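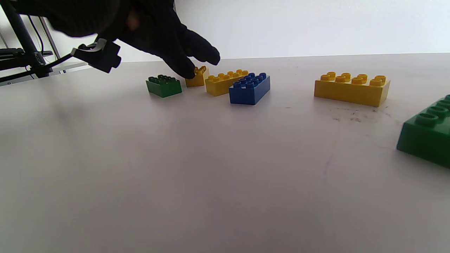

Slamet Tambunan asked after the last report whether the planner should be allowed to choose its own contact point on a brick, or whether we ought to keep passing it one from the perception side. He thought the second option was hiding planner mistakes. We agreed with him, and most of this period went into changing it.

Home | Projects | Reports | Software | Contact

Progress report to the Nyberg fund
Project: Golimen, close-range manipulation software
Reporting date: 12th November

1. Work done since the last report

Perception. The segmentation model was retrained with toy bricks of two sizes on the same table. The old model had only been given the smaller kind and tended to split an oversized brick into several pieces, one per stud. The new version treats stud spacing as a scale cue and keeps the large bricks whole. On the held-out set of 313 images it labels every brick correctly in 277. Most of the remaining errors are in tight groups where one brick overlaps another of the same color, or where a fingertip covers most of a small brick. Scuffs on the table top also gave us false detections early on. These are now filtered by checking for height above the table plane.

Planning. The contact point is no longer an input. The planner receives the brick outlines and the table plane and proposes its own contacts, each with a score. Pressing down on a single brick inside a group works in simulation. Sliding one brick out of a group does not work well yet. The planner underestimates how much the neighbors will move, and the plan is out of date before it finishes. Replanning every 200 milliseconds helps but does not fix it.

Control. The force limit on the downward press is now set per brick size. Before this change a single limit was used for everything, and it was too low for the large bricks. The controller code was moved out of the Orklow repository into its own package so it can be tested without the rest of the stack.

Tooling. Recorded episodes can now be replayed with the planner output drawn over the camera view. The replay tool reads the Gerkum log format directly, and the conversion script has been retired. Old logs still open, but without contact scores.

2. Changes from the plan

The work plan had bin picking starting in this period. We moved it back to make room for the contact point change. No extra money is requested. The time comes out of the user interface task, which will be smaller than first described. A web view for replays is dropped and the desktop tool stays.

3. Problems

Demonstrations made by hand and motions made by the arm still differ in timing. People pause before they touch a brick and the policy has learned to pause too, sometimes for several seconds. We tried trimming the pauses from the data. That shortened the wait but made the approach less accurate, so the trimmed set is not in use.

Calibration between the wrist camera and the fingertip drifts over a long session. At the moment we recalibrate by hand. An automatic check is written but gives too many warnings to be useful.

4. Next period

- Collect 300 more demonstrations with mixed brick sizes, with more overlap between bricks of the same color.
- Add predicted neighbor motion to the sliding planner.
- Raise the warning threshold in the calibration check and run it on the old logs.
- Start bin picking in December with the small bricks only.

The test results and the replay tool are in the project folder. The updated work plan will be sent separately once the bin picking dates are settled.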